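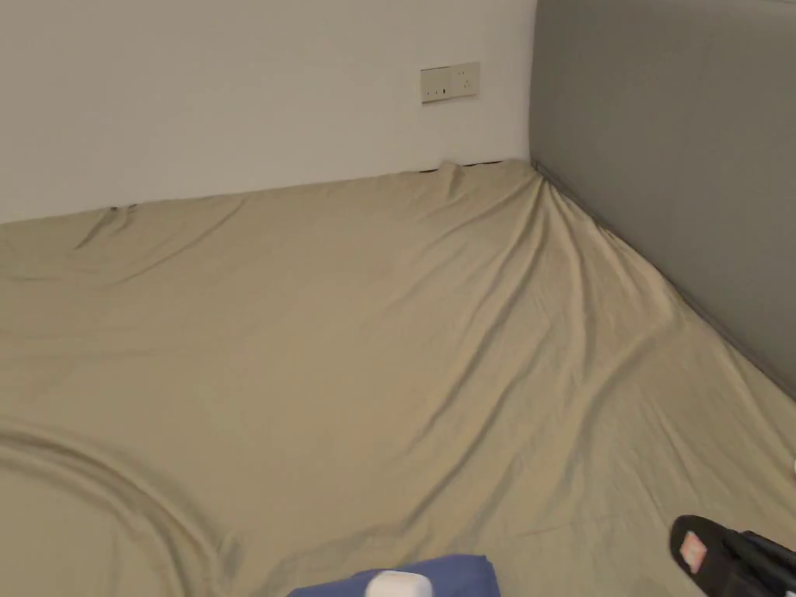 Teaching software to plan around a wrinkle

I'd been wanting to talk to Zanele Xaba ever since a friend forwarded me her notes on Plestidness, the planning library her small team at Tredatow has been building. We finally got on a call in April 2025, and I had so many questions about cloth that we hardly touched anything else (sorry, Zanele!).

Her problem is the bedroom. "A mug has one shape," she told me. "A fitted sheet has whatever shape you left it in this morning." Beige on beige is a headache for depth sensing, she says, and soft folds give a perception model very few hard edges to grab onto. The early version tried to reconstruct the whole surface, every crease of it, and took 19 seconds to come back with a plan. I laughed. She didn't, much.

So they threw most of that away. The current version asks a smaller question: what on this bed is bedding, and what is lying on top of it? Everything labeled "on top" gets a rough outline and a list of places to pinch. The sheet gets treated like terrain.

"I was really attached to the old mesh code," she said. "I kept it in a branch until June of last year, just in case. I never opened it."

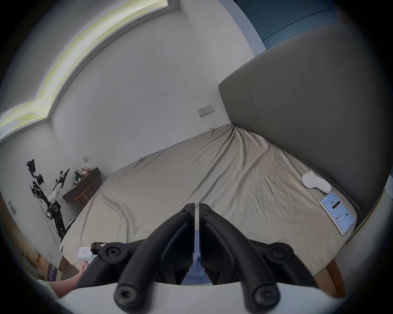 PERCEPTION AND LABELS

I asked how you tell a phone from a sock when both are pale and both are on a sheet. "Slowly!" she said. Her team hand-labeled 303 clips before they trusted the segmenter, and phones got their own class, with a rule in the planner that says don't squeeze. White cloth stayed tricky for longest. The labeling tool is called Krishnan, after the street their first office was on, and she admits the keyboard shortcuts are terrible.

Then there's timing. The wrist view updates at 30 frames a second but the planner only replans 2 times a second, so a little controller in between has to keep the fingers sensible while it waits. 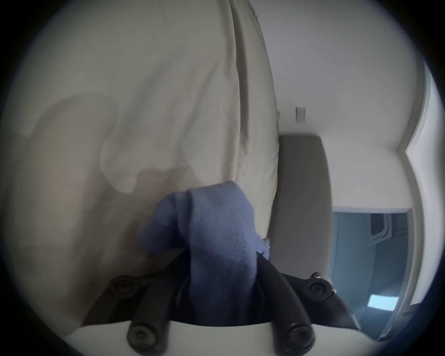
What happens after the pinch

I figured grasping was the hard part. Zanele thinks it's the moment right after, when a towel bunches up and hides its own corners. "You've got it, great, and now you know less than you did before." Plestidness keeps a few guesses about where the corners went and drops them one by one as the view changes.

She's now wiring it into Clendico, their simulator, so she can replay a bad fold overnight and read the log over breakfast. I asked if she makes her own bed. "Most days," she said, and went back to telling me about the log format.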